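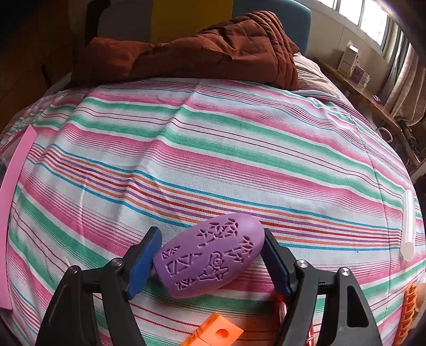

2/23/26 - gripper comparison, soft surface set

Carried on with the Kemeys hand tool, with the blue pads on both fingers. Fedir wants figures against the old Pliranmont parallel jaw before we order anything, so same objects and same order as we used in October.

The purple oval with the panda and bamboo cut into it is the awkward one. It's smooth and matt between the recesses, and blunter at one end than the other. Held end to end it tends to sit at a tilt, one end on the ridges of the left pad and the other up at the tip of the right finger. The grip is all right for a slow lift but I wouldn't trust it for a fast move. Across the short axis is probably better. Haven't tried that with the arm yet.

Doing these on the striped bedspread instead of the bench mat. The cloth puckers when a fingertip drags, and Su-bin thinks the stripes will give the Esetari tracker trouble. She may be right, I had to restart it twice before lunch.

Settings: controller at 1268, closing limit left at 15, 3 tries per object per grip. Raised the log buffer to 2000 after Friday's gaps.

Notes so far:
Orange block - use the notched edge, the round recess is no help.
White tube - fine standing or lying, watch for rolling.
Orange comb piece - the curled teeth catch on the pad ridges. Open fully before backing off.
Pink strip - too flat to get under on cloth. Jaw was no better in October.

The linkage has a little play at the inner pin on the right. Asked Fedir whether Nurska still sell the pin set or if we turn our own.

To do: short axis grip on the oval, repeat the strip with a slower approach, send Su-bin the tracker logs.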